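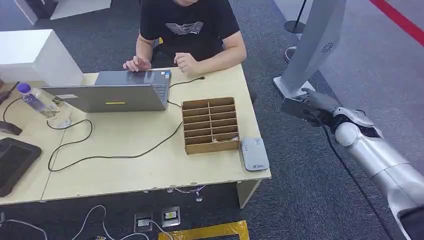
The work table, with the laptop open and the cardboard sorting box beside it.

Farnley Showroom: Setting Up

Sinlow took over the ground floor unit at Farnley in July, and this page has notes on the furniture and fittings. The unit is 112 square metres, carpeted throughout, and had been used as an office before we had it. We wanted a plain room where small products could stand on plinths, with one decent table for the jobs that go on behind any display: labelling, sorting parts, charging things and answering emails.

The notes below include some details for people who have asked where things came from.

The table
Light beige wood, and big enough for a laptop, a box of parts and a drink with space left over. It came from Preline as part of the same order as the shelving. We looked at a darker finish but it made the small pale parts harder to find against the carpet when they rolled off.

The sorting box
Brown cardboard, with thin cardboard dividers making two columns of compartments. A few small pale items are in the lower ones. We bought a pack of these flat and folded them up on site. Plastic trays would last longer, but the cardboard ones can be written on and thrown in the recycling when they get tatty.

The laptop
Silver-grey, with a small yellow sticker at the bottom edge of the lid. The stock list is kept as one shared spreadsheet and had 673 lines in it at the last check, including spares. Anyone adding a line should put the shelf number in the second column, not in the notes.

Cables
One thin black cable runs off the side of the laptop and a longer one loops across the front of the table. Cable clips are on the list, along with a floor box so that leads can drop straight down – the electrician has quoted for this and we are waiting for a date.

Bottle and glass
A plastic water bottle with a purple cap, and a clear glass next to it. Drinks are fine on the table but should stay at the opposite end from the parts. The nearest tap is in the shared kitchen on the Lloyd side of the building.

Plinths
Two white stands are in view behind the table, the farther one with a dark object on top. The plinths were £89 each, painted. They mark easily round the base, so please lift them when moving them and keep the spare tin of paint with the lid on tight.

Carpet and barrier
The carpet is dark grey, with a lighter grey area to one side and a red line on the floor along there. A black post with a round base stands on the carpet near it. The posts are heavier than they look and are best rolled on their edge.

Total spend on furniture and fittings came to some £3000, not counting the lighting.

Still to come: the window wall, the shelving and the front door with its new sign.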